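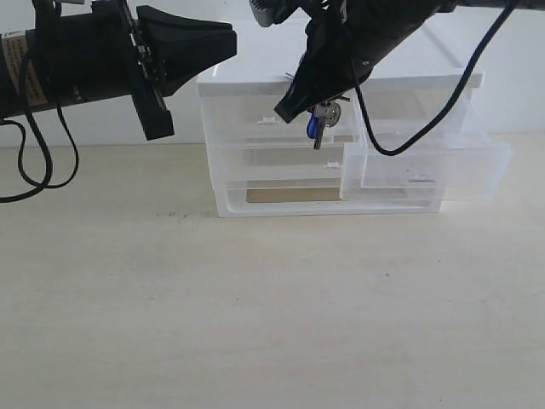 3.2 Folding frame and carrying position

The second version of the Starna water carrier keeps the back frame of the first but changes how the load meets the body. In the first version the tank hung from two shoulder straps, and users in Tevville leaned forward to balance it, most of all on the slope between the lower well and the school. The new frame moves part of the load to a padded hip belt. The tank sits lower and closer to the spine, and a crossbar keeps it from swinging when the user turns.

The frame is made of bent steel tube with bolted joints. We considered welded joints, which are lighter, but the repair shop in Tevville has no welding equipment and the nearest one that does is a day away by bus. All bolts are the same size and can be tightened with one wrench. The hip belt is sewn from the same cloth as the straps, so that a worn belt can be patched from an old strap.

The tank itself is a soft bag with a screw cap and a tap at the lower corner. Dewulf supplied the bags for both versions. For the second version we asked for a wider cap, as users of the first had trouble cleaning the inside by hand. The wider cap costs more and needs a thicker seal. Two of the early bags leaked at the seal when laid flat, and the thread was made deeper for the rest.

3.3 Field trial

The trial began in May and covered 400 households, each of which received one carrier and a short printed guide. Households were visited 3 times. At each visit the frame was checked for bent tubes and missing bolts, the bag was filled and hung to look for leaks, and the main user was asked where the load was felt most. Figure 4 gives the layout of the frame and the points checked.

Figure 4. Frame of the second version, side view, with check points at the hip belt, crossbar, and tank hooks.

The most common fault was wear at the tank hooks, where the loop of the bag rubs against bare steel. A short sleeve of rubber hose over each hook slowed the wear, and several households had already made their own from bicycle tube. Bent frames were rare and came mostly from carriers tied to the back of a motorcycle, a use we had not planned for.

Users reported less strain in the shoulders than with the first version and more at the hips. Shorter users found the belt too low even at its highest setting. A second set of belt holes has been added to the drawings for the Storanum production run of 2,000 frames.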